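From: Geum-ok Heo
To: Campbell Readers list
Date: 27 April 2019
Subject: Re: Next book, and the audio question

On the list, Skasen wrote:
> I vote for the memoir again. The singer who wrote it reads the audio
> version herself, and it is only 9 hours. Does listening count as
> reading for our group? Last time we did not agree on this.

Dear all,

For me listening counts. I heard the first 12 chapters on the bus and I remember them better than the novel we did before. One problem is that page numbers do not exist in the audio, so please give the chapter when you quote something.

I also want to say that the memoir is not so light as the cover promises. The part about her first tour is sad, and she writes openly about her mother. I had to stop for one evening.

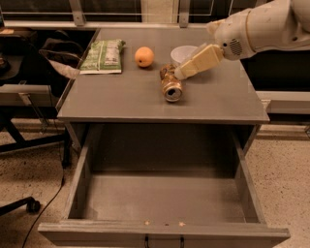

Orange, snack bag and white bowl on the gray cabinet

About copies: the Cluvora shop has the paperback for 8 dollars if we order together. I can collect the names until Friday. Who wants the large print must tell me separately – it comes from another publisher, Ditex, and takes longer.

My question for the discussion: do we believe her when she says she never read the reviews? In chapter 25 she quotes one almost word for word.

Best regards,
Geum-ok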